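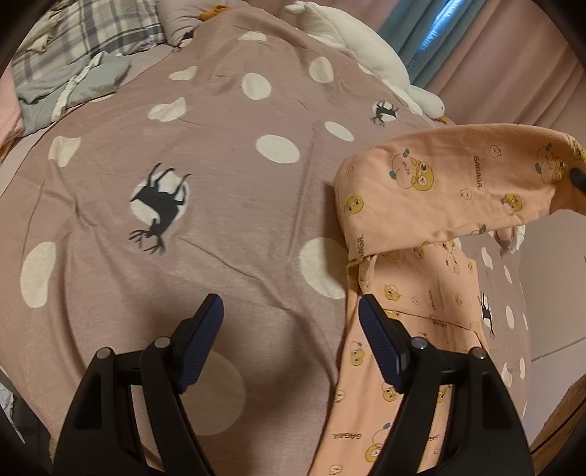

Does the Vedard still charge from flat if you leave the battery in and the phone switched off?
It does, but slowly: leave it on the cable for a good twenty minutes before you try the power key, and don't trust the battery icon until it has been through one full charge.

Notebook, October, second lot of button phones

Putting that at the top because Khrystyna asked me twice and I'm sure I'll ask myself a third time by summer. The rest of this is the notes from the bench, in the order I did things, so apologies for the zigzag.

Started a bit after nine with the Vedard. Nominal capacity on the label is 1000 mAh, and the cell is a plain slide-in one with three contacts, which I love, because I can get it out with a thumbnail and no heat gun. First full discharge through the tester at a gentle rate gave me 399 cycles on the log counter (that's the tester's own running count, NOT the battery's, I keep forgetting to reset the thing). Capacity came out a fair way under the label. I wrote the figure on a sticky note and stuck it to the cell and then, naturally, put the cell back in the phone with the note still on it and wondered why the back cover wouldn't close. Five minutes gone there.

Second discharge, same settings, better number. So either the cell needed waking up or my contacts were grubby the first time. I'd cleaned them with isopropyl before the second run, so I've changed two things at once like a first-year. Third run tomorrow with nothing touched.

The Plundus is a different beast. Also says 1000 on the cell, but the contacts are in the opposite order, so DO NOT use the Vedard cradle. I've put a strip of yellow tape on the Plundus cradle and I'd like it to stay there please. Charging cuts off early: it shows a full icon, I unplug it, and it drops a bar within a minute of sitting idle. Measured 4.02 V at the terminals straight off the charger (meter reads 402 if the decimal point segment is having one of its days, which it was). I'd want to see 4.2 or near it. My money's on the charge controller being conservative and the battery being fine, but I swapped in the known good cell to check and got the same cutoff, so that's one point for the controller theory.

Tried three cables on it too. Two micro-USB ones out of the drawer behaved the same. The third one, the long grey one, made the phone beep on and off like a reversing truck, so that's in the bin now. Properly in the bin, with a knot in it so it doesn't sneak back.

Keypads next. The Vedard's 5 key is mushy, and if you press it off-centre it registers twice. Took the front off (two screws under the battery, small Phillips, then clips down both sides, start at the bottom or you'll crack the one by the earpiece). The dome sheet had lifted a little at the corner. Pressed it back, wiped under the keymat with a lint-free cloth, put it all together, typed the same message over and over. Double press still there but much less often. A new dome sheet would sort it, and I'm not convinced it's worth ordering one for a phone at this price. Having said that, I'll probably order one, I know what I'm like.

The Plundus keypad is lovely, by the way! Big separate keys, a decent click, and the backlight is even right out to the star and hash. Whoever did the keys on this one cared more than whoever did the menus. Setting an alarm takes seven presses. Deleting a contact asks you to confirm and then asks again in slightly different words.

Dual SIM behaviour, which is what I was supposed to be looking at before I got distracted by batteries. Slot one on the Plundus holds its signal fine. Slot two finds the network, hangs on for a while, then drops back to searching whenever slot one is in a call. I think that's just how single-radio phones work and not a fault, since the Wustalitz does precisely the same. Khrystyna Hutsuliak reckons the old firmware on the Wustalitz came back quicker after the call ended. She's got one still on the old version at home and is going to bring it in so we can time them side by side with a stopwatch.

The Pylypenko I didn't get far with. Powers up, shows the logo, asks for a phone lock code, and the default codes I know of don't work. The FM radio can be started from the lock screen if you hold the zero key, so I had the cricket on for an hour, with earphones in as the aerial. Great little radio. Sound through the loudspeaker is tinny but it's plenty loud for a workshop.

Torch test, while I was at it: Vedard okay, Plundus bright with a blue tinge, Wustalitz dim and yellowish. Colour matters more than I expected when you're peering at a dropped screw on a grey bench mat.

Still to do: third discharge on the Vedard, reset the tester counter first. Find the datasheet for the Plundus charge chip, the marking is tiny and I'll need the loupe. Get the unlock sorted for the Pylypenko. Stopwatch test with Khrystyna once her Wustalitz is in.

Packed up at quarter past four. Vedard left on charge overnight in the metal tray, lid off.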